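# Placing a Limit Order During a Volatile Session

Clients of Falance may place limit orders on any listed security from the Orders page. A limit order sets the highest price you are willing to pay, or the lowest price you are willing to accept. It is the recommended order type when prices are moving quickly.

## Before you begin

Confirm that your settled cash balance covers the full cost of the order, including the commission. Orders that exceed the balance are rejected at entry and are not held in a queue.

## Entering the order

1. Sign in and open **Orders**, then **New Order**.
2. Enter the ticker symbol and select **Buy** or **Sell**.
3. Enter the number of shares. The examples on this page use 200 shares of Sandivus.
4. Under **Order Type**, select **Limit** and enter your price per share. For the examples, the limit is $40.
5. Under **Duration**, select **Day** or **Good Till Canceled**.
6. Review the estimated total and select **Submit**.

A buy order for 200 shares at $40 will fill at $40 or lower. If the stock opens at $38.50, the order may fill near that price. If the stock trades above $40 all day, a Day order expires at 4:00 p.m. Eastern and no commission is charged. 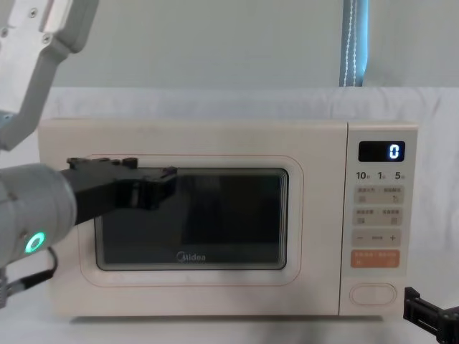 Khaemba wrote to ask why only part of an order had filled when the stock plainly traded at the limit price. Other orders at the same price were ahead in line, and sellers ran out before the full quantity was reached. The remaining shares stay open until the order expires or is canceled.

## Changing or canceling

Select the order under **Open Orders** and choose **Edit** or **Cancel**. An edited price sends the order to the back of the line – a reduced share count does not. Wait for the status to read **Canceled** before entering a replacement, or both orders may fill.

Good Till Canceled orders placed through the Nellar desktop platform follow the same rules. Fills are listed on Form 703, available under **Statements** within 2 business days.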